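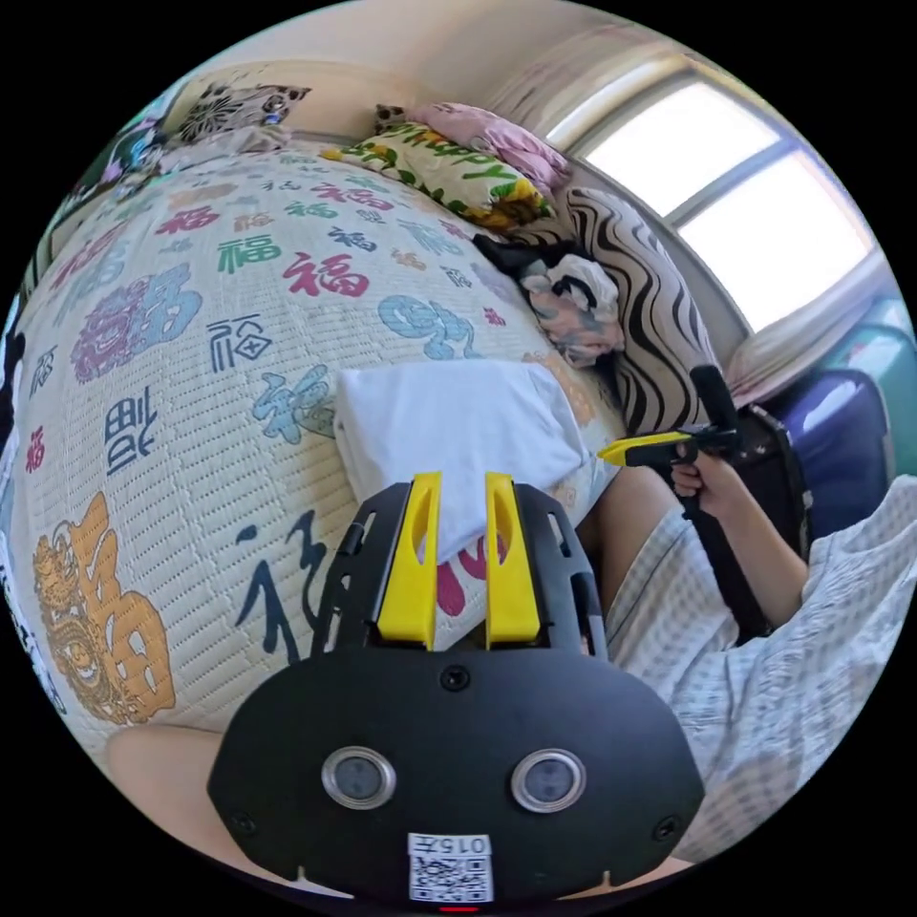
4.2 Choice of paper and adhesive

The cards in the Tirnummont collection were made at home, mostly at a kitchen table or in a spare room, and the makers used what they had. We recorded 2668 cards in total. For each card we noted the base paper, the number of layers, the kind of adhesive and the method of colouring. The weight of the paper was not measured directly, as this would require taking the layers apart, and the owners did not agree to it. We compared instead the stiffness of the base with a set of reference sheets, which was prepared by Balaskas for an earlier study of scrapbook pages.

Most bases were cut from plain white or cream card. Patterned paper appears more often on the second layer, where a small piece is enough – many makers told us that they keep the offcuts for years. One maker from Givutside brought a biscuit tin with strips not wider than a finger, sorted by colour, and she could say for almost every strip which card it was left from.
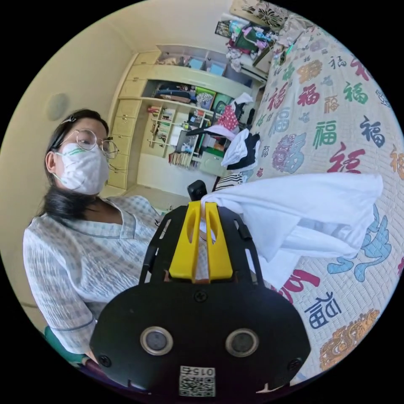 Figure 2. Seated woman with round glasses and a white face mask.

Regarding the adhesive, we found two main habits. The first group uses liquid glue for everything, also for ribbon. The second group uses double-sided tape for the flat layers and foam pads for the raised ones. On older cards the foam pads had often become hard and the top layer had moved a little to one side. Liquid glue held better, but it left waves in thin paper, especially near the fold. Around 80 cards showed both problems together, and these were put in a separate class (Perkance class C, see Economou for the full list of classes).

Stamped greetings were more difficult to describe. Twenty makers said that they choose the stamp first and the paper after. The others start from the paper, and if no stamp fits the occasion they write the words by hand or take a more general greeting. This second way of working explains why some cards for a wedding carry only the words "Best wishes". The collection was closed for new cards on 2 Dec 2022, and the cards which arrived later are treated in Section 5.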